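Guest house Liltby prepares its ground floor bedrooms

01/08/2026 — The guest house Liltby will open its ground floor again to visitors next month. The rooms were closed for 31 nights, and the owner, Roel Verbruggen, wants them cleaned one by one before the first guests come with their suitcases.

The work started with the beds. All sheets and blankets went to the laundry Schouten, which washes for several houses in the same street. The mattresses stay in the rooms and will be aired before they are made up again. Mr. Verbruggen told us that he decided to keep them for one more season and to spend the money on new pillows.
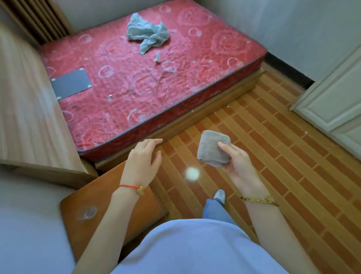 The new pillows are ordered from Sunport, 68 pieces in total, and they should arrive before the end of the week. The old ones go to the animal shelter, where Geert Hendriks has already made a place for them in the storage.

After the beds it is the turn of the floors, the doors and the baseboards. The baseboards are done by hand with a small cloth. "With a mop you only push the dust into the corner," says Lieven Peeters, who is responsible for the cleaning. "You must go down on the floor, it is the only way." He is 65 years old and has worked in the house since it opened.
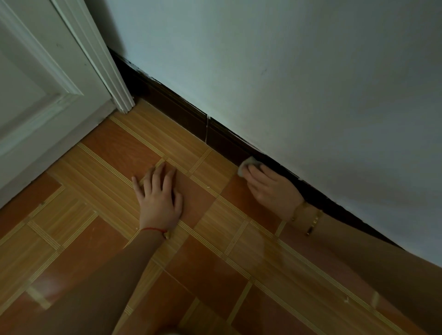
Mr. Peeters has no plan to stop, but this year he gets help from Thijs Van Rooij, a student of hotel management. Together they finish one bedroom in a morning — the corridor and the stairs they leave for the last day. The tiles will be washed two times, first with soap and then with clean water.

The white built-in cabinets keep their arched door panels and their dark handles. The paint has some chipped spots and it will be repaired in the winter, when the house is quiet. For now the doors are only wiped.

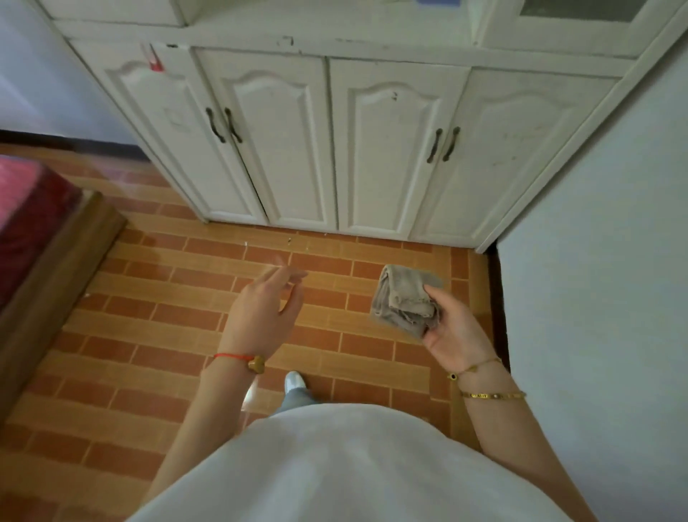 Reservations and prices

Rooms can be reserved by telephone or at the reception of Liltby. The price for a week in a double room is 432 euros, breakfast included. Guests who already have a reservation do not need to do anything.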